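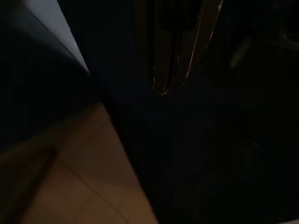

Wrist cam, dark run. Tile bottom left, pale panel top left, rest is mostly black.

Print this page | E-mail this page

06/10/2020

Low light day. Goal was to find out why the approach planner keeps stalling when the wrist points away from the lit side. Harsh had a hunch it was the exposure loop fighting the tracker. Partly right, see below.

Setup: same arm, same wrist mount, Tillico driver at the old commit (NOT the one Balthasar pushed, that one drops the timestamps). Logging on. Planner on the Hadik box, perception on the laptop. Should really be one machine but the Hadik box has no spare USB.

First thing, feature counts. Frames like the one at the top give the tracker almost nothing to hold on to. A grout line, the panel edge, the edge where the floor stops and the black starts. All slanting more or less the same way. So the solver is happy across the lines and has no clue along them. Pose drifts along the diagonal and the covariance doesn't show it, because somebody (me, March) clamped the covariance floor so the plots would look nicer. Taken the clamp out. Plots ugly again. Good.

Then the thin bright glints near the top center. Glossy thing hanging down, dark body, bright along both sides. Detector loves those edges, strongest corners in the whole image. But they are highlights, they slide along the surface when the wrist moves. Tracker treats them as fixed points and pulls the pose after them. Masked that area by hand and reran on the log:

 - no mask: 172 tracks, planner stalls at the second waypoint
 - mask: 96 tracks, gets through to the end, pose jumps once but recovers

Fewer tracks, better pose. Wrote it on the whiteboard.

Hand mask is no use outside this one log obviously. Tried a saturation test, throw out any corner with a clipped pixel nearby. Kills the glints but also takes a bite out of the bright strip on the panel, and that strip is one of the few honest edges we have. Next idea is to check each track against the wrist kinematics, drop it if it moves wrong for a fixed point. Harsh says Baumgartner has code for this in the calibration repo, under tools. Looked, could not find it, asked.

Exposure. Auto exposure hunts as soon as the dark part takes over the image. Gain goes up, grain comes up with it, detector fires on the grain, then the floor drifts back in and everything clips. Locked gain, fixed exposure. Stable but dark. Spent too long tuning this. Value in the config is 305, leave it alone untill we have a lamp on the wrist.

Now the real bug. Depth fusion writes the black region as FREE. No return from the sensor, so the map code falls through to the default and the default is free. Planner sees a big inviting hole on the right and plans straight into it. Might be open space in there, might be a surface in shadow, the camera can't say and neither should the map. Changed default to UNKNOWN. Replayed: 1,538 voxels flipped from free to unknown, and the planner refused the path. Correct!! Annoying, but correct.

Of course now it refuses nearly everything in the dark. Need a peek move: small wrist rotation toward the lit side, fuse, come back, try again. Sketch:

 if unknown on path:
 rotate wrist toward brightest quadrant
 wait for 3 good frames
 fuse, replan
 give up after 2 tries, hold position, beep

Balthasar doesn't like the beep. Keeping the beep.

Side note, the stall message says "goal unreachable" for four different things. One of them is a timeout. Split into separate codes, pushed to my branch, did not touch the Kumside front end so it will show them all as "error" for now. Sorry Harsh.

Speed limit dropped to crawl for any run with the UNKNOWN change on, until peek is tested. It's in the launch file, don't override it from the comand line.

To do
 - kinematic check on tracks
 - peek move, sim first
 - put fusion default in the config and not in three header files
 - ask Kofler for a log with the gain locked from the start
 - lamp for the wrist, diffuse if possible, a bare LED will only make more glints
 - merge timestamps fix once the Tillico driver is sorted

Log is on the shared drive under today's folder, the masked replay sits next to it. Mask file is a png, white = ignore. Yes it's backwards.

Filed under: Perception, Planning, Bench Notes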